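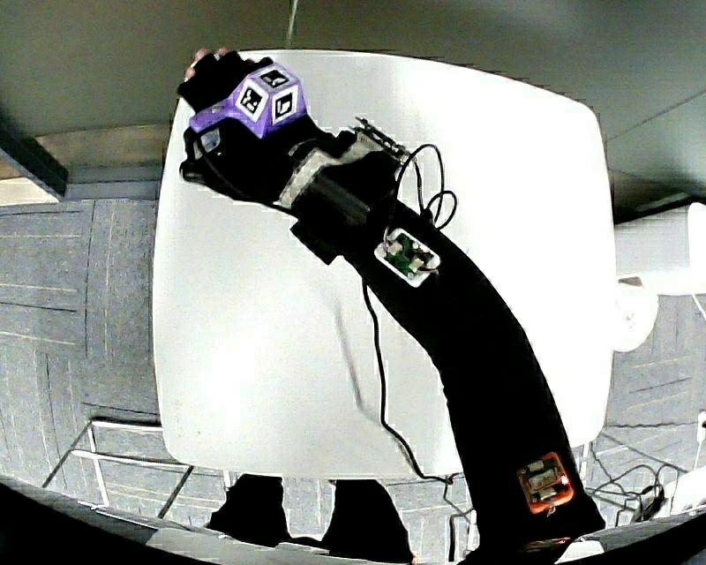
The student-built tracking sleeve, with its marker block on the back of the glove.

Visit to the Torov student robotics workshop

Our club has been talking for a while about starting a project group for older students, so two of us went to see how another program runs theirs. The Torov workshop holds an open afternoon twice a year, and we signed up for the one on March 28, 2023. Kirstin Shearer drove. I took the notes.

The workshop is on the second floor of the old Statudska building, at the end of a long hallway. Parking is behind the building and the side door is the one to use. The front entrance is locked after lunch. Sign-in was quick, and we were given a printed sheet with the room numbers and the names of the project teams.

Manouchehr Bagheri runs the program and met us at the top of the stairs. He has 15 students this year, split into teams that each keep the same project from January until the end of the school year. Each team writes a short plan, gets a budget, and has to show something working at the spring review. What counts as working is agreed with him ahead of time and written down.

The first room was mostly wheeled robots for a regional contest. One was in pieces on a bench and the team was arguing over a gear ratio, so we did not stay long. The other drove a taped course and missed the last turn both times we watched.

We spent most of the visit with the team in room 3044, who are working on arm tracking. Their project is called Bekemora. The idea is to record how a person moves an arm and hand over a table, then use the recordings to drive a small robot arm they plan to build next year. The wearer puts on a long black sleeve and a fingerless glove. A purple block on the back of the glove carries square black-and-white markers on its faces, and a camera reads the markers to work out where the hand is and which way it is turned. Circuit boards are attached along the sleeve, one in a white case on the forearm and one in an orange-red frame higher up. A black cable hangs down from the forearm and over the front of the table.

Ehsan Tabrizi, a junior, explained the marker block. The first version was a flat plate with a single marker, and the camera lost it as soon as the hand tilted. Putting markers on several faces took care of most of that. The block is printed at the school, and he said the bracket has been redrawn more often than anything else in the project.

The team's other problem is wiring. The loops of thin wire near the wrist catch on things, and a connector had come out the week before we visited. Tahmineh Rezaei is in charge of the electronics and wants to move to a flat ribbon cable, but the rest of the team would like to finish a full set of recordings first. Bagheri left that decision to them.

Kirstin asked how long it takes to get dressed and ready. The answer was almost 15 minutes with help, most of it spent on straps and checking each board. They keep a checklist taped inside the cabinet door – we asked for a copy and they emailed it the next day.

Afterward there was coffee in the hallway and a short question session. Most of the questions were about money. Parts come partly from the school and partly from Zamani, a local supply shop that gives the teams a discount. Students log every order in a shared notebook.

For our own group, I would copy the written plan and the agreed goal for the review. I would start with smaller teams. Kirstin thinks we should also ask whether the high school would let us use its printer, and she is going to call them. The next open afternoon at Torov is in the fall, and sign-up is through the workshop office.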